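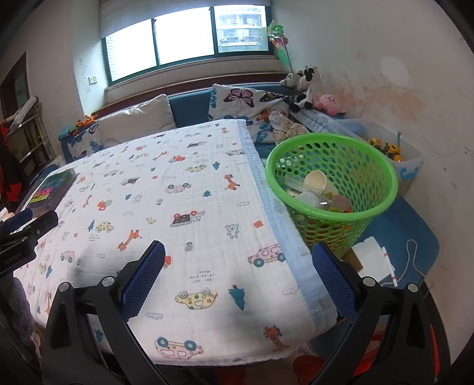
4. ANÁLISIS DEL REPERTORIO

Figura 2. Manta de muselina blanca con estampado infantil: coches, una jirafa naranja y un oso de peluche gris.

4.2. La nana en el disco de autor

El segundo álbum de Brunari, publicado en febrero por el sello Bisel, reúne ocho nanas de composición propia. Lo firman Leonor Coelho (voz y guitarra), Igor Rusnák (contrabajo) y Tamsin Doolan (armonio y segunda voz). La prensa musical lo recibió como un disco de folk de cámara y apenas comentó su relación con el canto de cuna, que es la que interesa en este apartado.

Cinco de las ocho piezas están en compás ternario y las demás en binario compuesto. El balanceo se mantiene de principio a fin, sin cambios de tempo, y el contrabajo marca solo la primera parte de cada compás. La melodía de «Fivotgate», la pista que abre el disco, no supera el ámbito de una quinta. Coelho la canta casi sin vibrato, muy cerca del micrófono, de modo que la respiración entre frases queda en primer plano. El armonio entra en la segunda estrofa con una nota pedal que ya no desaparece.

La forma se aparta más del modelo tradicional. La nana de transmisión oral suele repetir una estrofa breve tantas veces como haga falta, y su final depende de quien escucha. En el disco la duración está fijada y la repetición tiene que justificarse ante un oyente despierto. El grupo lo resuelve variando la textura: en «Hrubý», cantada sin palabras, la misma frase de cuatro compases pasa de la voz sola al dúo y de ahí al contrabajo con arco. Ó Briain (Muireann) ha descrito un procedimiento parecido en grabaciones domésticas, aunque allí la variación procede del cansancio del intérprete y aquí está escrita.

Las letras conservan los destinatarios habituales del género, el niño y el animal que lo acompaña, pero dos de ellas están dirigidas a un adulto. En la entrevista que nos concedió en mayo de 2019, Coelho explicó que esas dos canciones fueron las últimas en componerse y que dudó si incluirlas. Rusnák era partidario de publicarlas aparte.

Soon-im Jin propone distinguir entre nana funcional y nana de escucha. La distinción resulta útil, con una reserva: en los conciertos de presentación el trío alargaba «Fivotgate» hasta alcanzar cerca del doble de su duración en el disco, y recuperaba así parte de la repetición abierta. El apartado 4.3 compara ambas versiones a partir de la transcripción de la línea vocal.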